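Cahier d'atelier, juillet – rangement du poste 2, site Mosden

Reprise à 14 h.

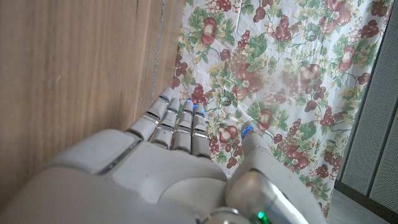
Bacs Caser répartis sur 5 niveaux, petits formats en haut. Visserie inox séparée de la visserie zinguée, les deux étaient mélangées depuis le dernier inventaire. Étiquettes refaites au format court : référence, diamètre, longueur. Le bac 21 reste sans affectation.

Réf. 3788 (entretoises Tagle) : le stock papier ne correspond pas au tiroir. Écart reporté sur la fiche, à vérifier avant de recommander.

Plan de travail dégraissé à l'isopropanol, tapis remis en place après séchage. Jeu latéral sur le tiroir du bas, glissière gauche à reprendre.

À faire : commander des séparateurs Galtico, hauteur basse. Déplacer les colles vers l'armoire ventilée. Purger les flacons sans date d'ouverture.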